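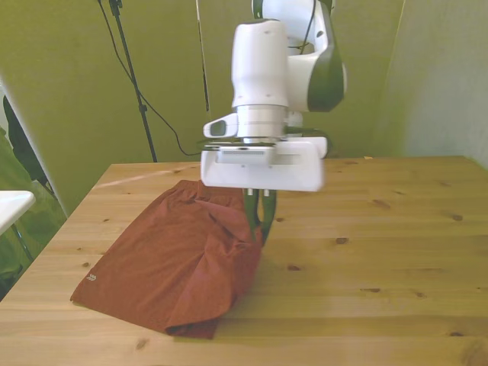
How do you get a robot arm ready for a day of work?

You clean it, check its cables and screws, make sure its fingers close properly, and remind it where everything is. Then you let it have a slow practice go before the real work starts.

Kids' Corner > How Stuff Works > Robots

I look after a robot arm at the Plevwood workshop, out the back of Hamton. It's a Taveck arm, and its job is picking up clothes and moving them about on a table. Shorts, T-shirts, that sort of thing. I don't pick up the clothes. I pick up the screwdriver!

People expect my job to be very high-tech, and some of it is. But a lot of it is wiping, looking and listening, a bit like looking after a bike. So come and do a morning with me.

First, the big red button

Before I touch anything I press the emergency stop. It's a fat red button on a box at the end of a cord, and when it's pushed in, the motors can't move the arm. I also switch the arm off at the wall if I'm going to have my hands near the fingers for a while. A robot arm can't tell the difference between a sleeve with nobody in it and a sleeve with me in it. (I tie my hair back too, and my jumper goes on the hook.)

If you ever visit a workshop with a robot in it, stay behind the line on the floor until a grown-up who works there says you can come closer. I still do this myself when somebody else is driving.

Looking it over from top to bottom

Our arm is white with dark green bits. I start up high and work my way down. I'm looking for anything that has changed since yesterday, like a scratch or a cover that's sitting crooked.

Then it's the cables. A thin black one loops along the outside of the arm, and I care about that loop a lot. Put your own arm out straight, then bend your elbow. See how your sleeve gets tight and then baggy? A cable does the same thing. If it's too tight it gets yanked every time the arm bends. If it's too floppy it can catch on something. I want it just loose enough, so I move the arm slowly through its biggest bends and watch the cable the whole way.

Where the arm ends there's a round silver and white part, like a wrist. The gripper hangs under that. Gripper is the robot word for hand, although ours only has two fingers and they're both thumbs, if you ask me. They're dark green and skinny, and they pinch together.

Fingers get grubby

Clothes are fluffy. You've probably seen the grey fuzz that comes out of a clothes dryer, and robot fingers collect the same stuff! Fluff makes the tips slippery, and a slippery finger drops the shorts. So I wipe both fingers with a damp cloth, dry them, and pick out any threads with tweezers.

After that I give each finger a gentle wiggle. It shouldn't wobble. If it does, a screw has worked itself loose — all that opening and closing shakes them, a tiny bit at a time. I tighten it with a special screwdriver that clicks when the screw is tight enough. I love that click.

Next I ask the gripper to close on nothing at all. The fingertips should meet neatly, like when you press your two pointer fingers together. If one gets there first, I know it needs adjusting.

A little eye on the wrist

On the side of the wrist is a small camera with a dark window. I clean that with the same kind of soft cloth you'd use for glasses, never with my T-shirt, even though my T-shirt is right there.

The camera also has to know where it's pointing. Try this at home: shut one eye, stretch out your arm and try to touch the top of a pencil that's standing in a cup. It's harder than you'd think! Now imagine somebody moved your eye over by a thumb's width while you were asleep. You'd miss the pencil every time until you got used to it.

If the camera gets bumped, the robot has that problem. To fix it, I put a card with black and white squares on the table and let the robot look at it from lots of different spots. It already knows how big the squares are, so it can work out exactly where its camera is sitting. We call this calibration. It's a long word for "getting your bearings".

Why the table matters

Our table is made from pine boards, and it's got plenty of knots in it. I'm fond of it. I run my hand over the wood every morning to feel for splinters, which would snag the cloth, and I check the legs haven't shifted. The arm has learned how high the table is. If the table were lower than it thought, the fingers would pinch air. If it were higher, they'd press into the wood, and that's bad for the fingers and for the wood.

Picking up cloth is tricky anyway. A block stays the same shape when you grab it, but a pair of shorts flops and wrinkles. The robot has to pinch a fold and bring it up gently, and the rest of the shorts will do whatever they like.

The slow go

Now I let the red button out, step back and run the arm at its slowest speed. It looks like it's moving through honey. I listen as much as I look. A happy joint hums. An unhappy one ticks or grinds, and then everything stops while I find out why.

Once a month I do the long test as well, with 200 pinches in a row on an old tea towel. It's not exciting, so I bring a sandwich.

The day of code 692

Our arm has a screen that shows a number when something's wrong. One morning in December it stopped dead and showed me 692. I looked that up in our workshop notebook, and it said "gripper not answering". Goodness! I checked the gripper and it was fine. I checked the screws. Fine. Then I followed the cable along with my fingers, bit by bit, and found a plug that had wriggled halfway out of its socket. I pushed it in, heard it snap, and the number went away. It took me most of the morning to find and one second to fix.

I wrote it all down in the notebook, so the next person can start with the plug.

The arm has a counter in it too, like the one in a car, except it counts hours of moving. Ours says 3630. That number goes at the top of the page every time I change a part. When a finger wears out I can look back and see how long it lasted, and order the next pair before I need them.

Something to try

Wear thick mittens and pick up a sock using only one finger and your thumb. Then try to lay it flat on a table without touching it with anything else. Now do it with a slippery sock. If you've got a younger brother or sister, let them press a pretend red button whenever they want, and you have to freeze.

Next time I'll show you what's inside the workshop on Fukuda Lane where our worn-out gripper parts go to be mended.

Shares 2

We use cookies to remember your settings on this site. Accept | Change my choices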